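In Praise of the Plain Two-Slot Toaster

Last updated: November

I have owned a toaster oven, a toaster with a digital countdown, a toaster that was supposed to know the difference between a bagel and a crumpet, and (for one dark winter) a thing you clamped over a gas burner. I now have opinions. My opinion is that you want two slots, one dial and one lever, and that you should spend the rest of your money on bread.

I came to this late. For years I thought of toast as the thing you eat while you're deciding what to eat. Then I moved to Rullham, into a rental with a kitchen the size of a bath mat, and my giant toaster oven went to live in my sister's garage. What I had left was counter space for one small appliance, and I picked the toaster over the coffee maker. My friends were horrified. I drink instant now and I'm fine!

So when I got the go-ahead to write a whole feature about toast, I cleared my calendar, bought far too many loaves and went looking for people who care about this as much as I do. 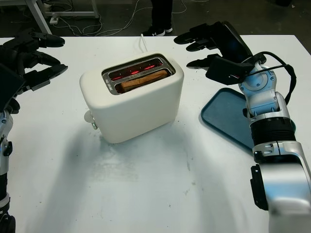
One slice in the front slot, with the rear slot glowing away on its own.

The first person I called was Savita Prajapati, who runs the breakfast counter at Katiyar, a narrow little café two streets over from me. Savita gets through more sliced bread before 9 a.m. than I do in a season, and she has no patience at all for gadgets. "People ask me for the secret," she told me, wiping down the counter for the third time since I'd sat down. "Stay near the toaster. Don't go and answer your phone."

I wanted something fancier than that, so I kept asking, and she kept making me toast until I quit asking. It was a good morning.

She did have strong feelings about bread. Fresh bread, the kind that's still squashy when you press it, makes disappointing toast in her book. It steams before it colors and you end up with a slice that's pale and a bit gummy in the middle. She likes a loaf on its second day, cut no thicker than your little finger. I've tested this at home with a plain white sandwich loaf and I think she's right, though I'd stretch to the third day if it's been kept in a bread box and the weather isn't muggy.

We disagreed about the freezer. I freeze everything. I slice a loaf the minute it's cool, put squares of parchment between the slices and take them out one at a time, straight into the slot with the dial nudged up a little. Savita thinks frozen bread tastes of freezer. Mine might (there's an open bag of peas in there I don't want to discuss), but with enough butter on top I can't pick it out.

Now, about that dial. I used to believe the numbers were minutes, and I've met plenty of grown adults who believe it too. Some toasters may well work that way, but mine certainly doesn't. I stood there with a kitchen timer one evening and ran the same bread at every setting, and the gaps between the numbers were all over the place. The last click was a huge jump, straight from "nicely done" to "open a window." Please treat the numbers as a mood. Pick one, watch what comes up and write the good one on a piece of tape if you live with other people.

The other thing I learned with my timer is that round two is always faster. The metal's already hot, so a setting that gave me a lovely golden slice the first time gave me a much darker one the second. If you're feeding a table full of people, turn the dial down a notch after the first batch. I must have known this in my bones for years, and still I'd blamed the bread! 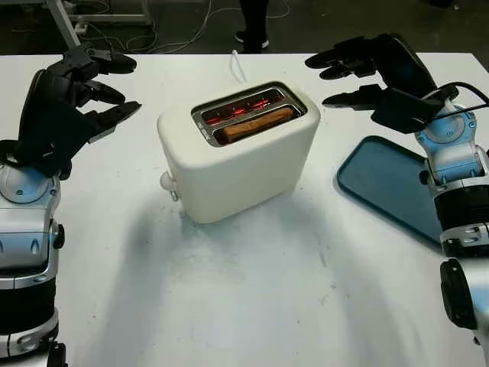 The Single Slice Problem

Living alone means I make one slice at a time more often than I make two, and I've always felt faintly guilty about the empty slot. All those hot wires with nothing to do. I asked around and got a lot of advice, most of it contradictory. One neighbor swears the lone slice browns unevenly, darker on the outside face. Another says she's never noticed and would I please stop knocking before breakfast.

My own tests were a muddle. On some slices I could see one side had gone further than the other, and on some I couldn't. What helped was turning the slice around partway through, which takes a second and a bit of nerve. Pop it up, let it settle, flip it by the crust and send it back down. Keep your fingers well out of the slots, and if a slice gets stuck, unplug the thing and let it cool before you go in after it. No forks. My grandmother used a fork and we all had to look away.

There's also the matter of where the toaster lives. Mine spent a year shoved under a cabinet, and the underside of that cabinet had turned a funny tan color by the time I noticed. Now I pull the toaster out into the open, with clear air over the slots and the cord trailing off behind where I can't snag it with a sleeve. I like a pale toaster on a pale surface, too. You see every crumb, so you wipe up every crumb, and the whole corner stays nicer.

Cleaning is a short story. Unplug it, wait until it's stone cold, pull the crumb tray and tip it into the trash. If yours has no tray, turn it upside down over the sink and give it a gentle shake. The outside gets a damp cloth and the slot plate gets a dry one. I'd been putting this off for, well, a while, and I got a heap out of mine that could have breaded a chicken.
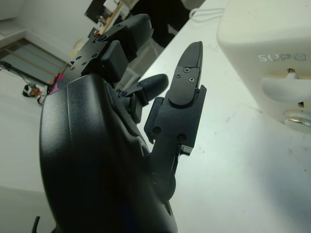

ON THE TABLETOP

I can hear the shopping question coming, so let me get it out of the way. I don't think the brand matters nearly as much as the lever does. Go into a store and push it down. It should feel smooth on the way and catch without a fight, and when it comes back up it ought to lift a short slice high enough for you to grab. That last part is where the cheap ones let you down, and where my expensive one let me down too.

Look at the slots next. Long ones will take a slice of sourdough lying on its side, and I'd rather have that than a bagel button. Rounded corners are easier to wipe than sharp ones. A light finish shows fingerprints less than chrome does, and chrome also shows you your own face before coffee, a thing I've never once wanted.

Then there's the passing of the toast, my favorite part and the part the manuals skip. Somebody always ends up standing at the toaster while somebody else waits across the table with a hand out.
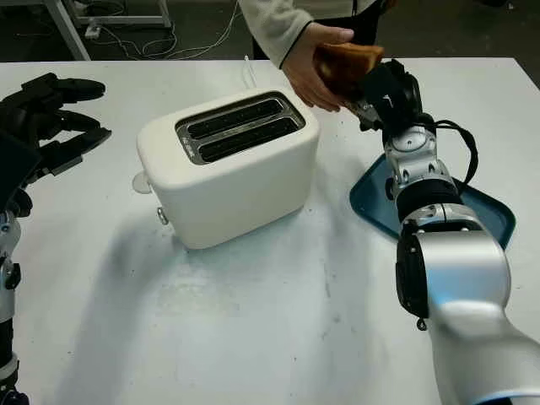
In my family it went hand to hand, never by plate, and you had to take it by the crust or you'd put a thumb through the middle. My dad would do the handing over, and he liked to hold on just a moment too long so you had to tug. I do the same to my nieces now and they complain in exactly the voice I used.

Savita's regulars get theirs on a plate, of course, cut corner to corner. But when I was leaving Katiyar she pulled one last slice out of the toaster, didn't bother with butter, and held it out to me over the counter. I ate it walking home, and I dropped crumbs the whole length of the street.

Related

Butter, Soft or Cold? We Ask Around
The Second-Day Loaf: 10 Things to Do With It
A Small Kitchen in Fonwood Gets a Breakfast Corner
13 Jams Worth the Shelf Space
What to Keep Next to the Toaster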